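Home | News | Selling | Letting | Contact
Search this site Enter postcode or keyword Go

Filed under: Selling your home, Newsletter

April newsletter
By the Brekon sales desk

Selling with a tenant in place

We have had more calls than usual this spring from landlords who want to sell a let property and aren't sure whether the tenant has to leave first. There is no rule that says so. A house or flat can be sold with the tenancy running, and the buyer becomes the new landlord on the day of completion. Whether it suits you depends on the property, the rent and how soon you need the money.

The main thing to understand is who will be buying. A couple looking for their first home can't use a house with somebody living in it, and most ordinary residential mortgages won't be offered on one. That leaves other landlords, either paying cash or borrowing on buy-to-let terms. They look at the rent before they look at the kitchen. If the rent hasn't gone up for several years, expect them to mention it when they make their offer.

In Ovstead we find that terraced houses near the station do well with a tenant in place. Larger detached houses usually don't, and owners of those tend to get a better price by waiting until the house is vacant. Flats fall somewhere in between and much depends on the service charge.

What to get together

Buyers' solicitors ask for the same papers nearly every time, and sales slow down when they have to be hunted for. Before you put the property on the market, find the signed tenancy agreement, the deposit certificate, the current gas safety record, the electrical report and the energy certificate. Add a rent statement covering the last 15 months if you have one. A statement from your bank will do, provided the payments can be picked out.

If the deposit was never protected, tell us at the start. It will come up, and it is easier to deal with before there is a buyer than after. You may need your own legal advice on this point and we would suggest getting it early.

Check the inventory too. Many of the ones we see were typed up for a previous tenant and list a cooker that went years ago. The buyer is taking on the deposit along with the tenancy, so the inventory matters to them.

Talking to the tenant

Tell the tenant before the board goes up. We still meet people who learned their home was for sale from a website, and viewings in those houses are hard work for everyone. A short letter is enough. Say that you are selling, that the agreement carries on with the new owner, and who will be getting in touch about access.

Tenants are entitled to proper notice of a visit. We ask for a full day as a minimum and try to group viewings together, usually on a Monday between four and six. Some tenants prefer to be in and some prefer to be out. Either is fine. We don't ask anyone to tidy up for photographs, and where a tenant would like particular rooms left out of the listing we leave them out and use a floor plan.

It is also worth asking whether the tenant would like to buy. It doesn't happen often, but when it does there are no viewings to arrange.

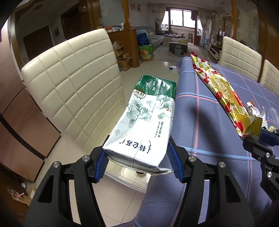

Rent and completion day

Rent is split between seller and buyer to the day. If the tenant pays on the first of the month and you complete on the tenth, the buyer is owed the rest of that month's rent, and the solicitors will show it on the completion statement. The deposit has to be transferred as well, and the scheme told of the change. Please don't assume your solicitor is doing this. Ask.

The tenant must be given the new landlord's name and address in writing. We prepare this letter for both sides on sales we handle and send it on the day of completion, with the new bank details for the rent. Arrears are best settled beforehand. If they can't be, the contract should say who is entitled to collect them.

Cash buyers

We keep a list of landlords who are looking to buy locally, and roughly 70 of them have told us they will consider a property with a tenant. Several don't need a mortgage. Offers from cash buyers can come in lower than you would get on the open market, so we will normally give you both figures and let you decide.

The Agbayani Court flats and the Prasilar Road end of town are the two areas we are asked for most at the moment. If you own in either and are thinking about selling, ring the office or call in. Valuations are free, and for a let property we can often give a first figure from the rent and the floor plan without troubling the tenant for a visit.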